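Stalance app: episodes out of order and subtitles drifting on Prarnon season 2
Ticket 458
Opened 17 Dec 2019
Status: open, waiting on customer

What's going on

Hi team, me again (sorry, I know I wrote in June about the login thing, and you were great). I'm trying to get through Prarnon before the new season drops and your app is making a right mess of season two. Episode 5 comes up straight after episode 2, so I had a major death spoiled for me while I was eating my toast. Not happy! Then once I find the proper episode and start it by hand, the subtitles are fine for the opening credits and get slower and slower from there. By the big courtroom bit they're a whole conversation behind.

I need the subtitles, by the way. Half of the show is in dialect and the other half is mumbled.

Telly is a Batista, software up to date. Internet is fine, my partner streams the cricket in the other room with no dramas.

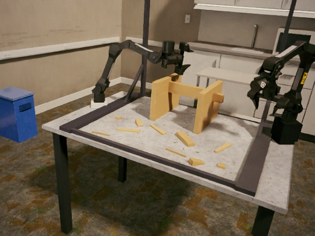
What I've tried so far

Signed out and back in on the telly. No change.

Deleted the app and put it back on. This fixed the episode order for exactly one evening, and I got through two episodes in a row and thought I'd cracked it. Next night, back to the jumbled order. The subtitles never improved at all.

Cleared the watch history for Prarnon only. Now it thinks I've never seen season one, and keeps offering me the pilot, which is a great pilot, but I've seen it three times.

Changed the subtitle language to French and back to English, because someone on the Jakthorpe fan forum swore by it. The French ones drift too, so at least we know it isn't just the English file. There's a thread over there with more than 1000 replies, mostly people arguing about whether the sister did it, but a fair few in the middle have the same subtitle trouble as me.

Tried it on my phone. Episode order is correct on the phone! Subtitles still drift, though not as badly. I can live with it on the small screen but I don't really want to watch a show with colours like that on something I hold over my face in bed.

Turned off autoplay. That stops the spoilers, so I'm leaving it off for now, and picking each one from the list myself.

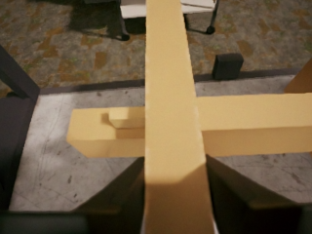

I've also noticed the drift resets if I pause, go right out to the season page and resume. It's good for ten minutes or so and then off it wanders again. Rewinding doesn't do it, you have to leave the episode completely.

Update, same evening

Your chat person asked for an error code. There isn't one on the screen when the order goes wrong, it just plays the wrong episode as happy as you like. I did get error 2000 once after the reinstall, but that went away when I pressed OK and I haven't seen it since. Other shows seem fine, subtitles included, so my money's on something in the Prarnon files.

Could you please put my season one history back too, if that's possible? If not, no worries, I'd settle for having the subtitles sorted before the finale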